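Okay, a few of you asked how the sleep stuff is going, so I'm doing this as a thread. I'm a regular person with bad sleep and anxiety that got loud last September. None of this is medical advice, I just like writing things down and my sister is tired of hearing it.

**1/**

Background for the new people. I'd wake up at 3 a.m. with my heart going like I'd missed a flight. Every night, for months. Nothing had happened! I'd check the door, check the stove, drink some water, lie back down, and then lie there doing math on how much sleep I could still get. (The math does not help. I kept doing the math.)

**2/**

I went through my regular doctor first. Blood work, thyroid, a talk about coffee. All fine except the coffee. She asked if I'd ever been treated for anxiety and I said no, I'm just a worrier, and she gave me a look I will remember for the rest of my life.

**3/**

She referred me to a therapist who does CBT-I, the insomnia kind of CBT. Different from CBD, which my uncle still has not sorted out. He mailed me gummies. Thank you, Uncle. I asked the pharmacist about them because of my other meds and she told me to leave them in the drawer until I'd talked to my doctor, so in the drawer they stayed.

**4/**

My therapist is Lempi Jääskeläinen, and she said I could use her name. She's in the little building on the Brivcombe side of the river, over the shoe repair place, and the stairs are steep. She is very calm and she does not let me change the subject.

## The sleep diary part

**5/**

First thing she had me do was keep a diary. When I got in bed, when I thought I fell asleep, when I woke up, when I got out of bed. That's it. I wanted an app with graphs and she handed me a sheet of paper.

**6/**

I was in bed for so many hours and asleep for so few of them. I'd been going to bed at nine to "catch up" and then lying there getting mad. Seeing it on paper was rough. I cried a bit in the parking lot and then went and bought a burrito.

**7/**

Then came the part I hated. She cut my time in bed way down. I was only allowed in there for a short window that matched what I was really sleeping, and we'd add to it later. I fought her on this for a whole session. Please don't try this one solo, by the way. She asked me a bunch of health questions before we started, and there are people it isn't safe for.

**8/**

Week 2 was the worst. I was a zombie. I put my keys in the freezer. I snapped at a very nice man at the Dreltberg bakery because he asked if I wanted a bag (I went back and apologized, he didn't remember me, I bought a rye loaf out of guilt).
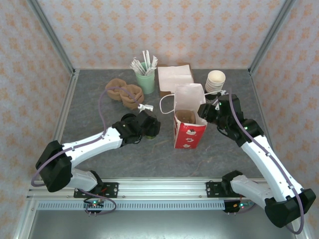

## Getting out of bed on purpose

**9/**

The rule is, if you're awake and stewing, get up. Go sit somewhere else. Do something boring with the lights low, go back when you're sleepy. Sleepy is different from tired, and I had been mixing those up for years. Tired is my whole personality. Sleepy is when I read the same line four times.

**10/**

My boring thing is a library book about canals. I'm sorry to everyone who loves canals. It's 521 pages and I've been on the same chapter for ages. Some lock gets built, there's an argument over who pays, I'm out.

**11/**

I'd been picking up my phone before that, and you can guess how that went. 3:15 a.m. me has read every symptom page on the internet. The phone charges in the kitchen now. I bought a plain old alarm clock and turned it to face the wall so I can't do the math.

## The worry part

**12/**

So the sleep was half of it. The other half was that my head only got a quiet minute at night, and it used it to bring up everything. Work, money, my dad's knee, something dumb I said to a cashier in high school.

**13/**

Lempi set me up with "worry time," and yes, I laughed at her. You pick a spot in the early evening, you sit down, and you write out what's bugging you and the next small thing you could do about it. Then you close the notebook and go make dinner.

**14/**

When something pops up at 3 a.m., I tell it it's on the list for tomorrow. I felt so silly doing this! I whispered it out loud the first few times and the cat left the room. But a lot of the time the worry kind of shrugs and goes away. Some nights it doesn't, and then it's canal time.

**15/**

She also has me doing slow breathing, with a longer breath out than in. I do it in line at the Jillanura store and at red lights. She wants me practicing when I'm already okay, so I'm not learning it in the middle of a panic. Makes sense, you don't learn to swim by falling off the boat.

## Stuff people keep asking me

**16/**

"Are you on meds?" I am on one, a low dose, and my doctor and I talk about it regularly. I'm not going to name it here. The last time I did that, my replies turned into a fistfight. It's been okay for me. Your thing is your thing, talk to your own doctor.

**17/**

"Did you quit coffee?" No. Come on. I moved it. Last cup is before noon, and it used to be whenever anyone at work said the word coffee. The first week of that I had a headache and a bad attitude.

**18/**

"What about naps?" I miss naps like I miss people who've moved away. No naps while we were doing the short window, unless I was too sleepy to be safe, and she was very serious about driving. I took the bus for a while. The bus is fine! I finished two podcasts and met a dog named Yordanov, who was wearing a little raincoat.

**19/**

"Is it expensive?" Depends a lot on your insurance. Mine covered part of it after I called them, and then called them again. If yours doesn't, ask the office about a sliding scale, and ask your doctor about group classes or an online version. I felt weird asking about money and the front desk person didn't even blink.

**20/**

"How do you tell your family?" Badly, in my case. I blurted it out at dinner between the salad and the chicken. My mom said, "Oh honey, your grandmother walked the hall every night," and then told us stories I had never heard. So now I think about Grandma up at 3 a.m. in her slippers, and I like her even more.

## Where I'm at now

**21/**

I did 8 sessions, and now I just check in when I need to. I sleep through more nights than I don't. I still wake up at 3 sometimes, and last night was one of them (hi, that's why this thread has typos). The difference is I don't get scared of being awake. I get up, I read about a lock gate, I go back.

**22/**

We've added time back to my window little by little, and I'm at a bedtime a grown person could admit to. I tried to sneak in an extra half hour on my own last month and had a lousy few nights, so I confessed at my next check-in. She just wrote it down.

**23/**

One serious post. If your nights are getting dark and you're thinking about hurting yourself, please don't wait on a referral. In the US you can call or text 988 any time, including 3 a.m. Tell somebody in your house too, if you can.

**24/**

Okay, my lunch break is over. Replies are open, be nice to each other, and I'll answer what I can tonight after worry time. If anybody knows a book duller than the canal one, send me the title, I'm going to run out eventually.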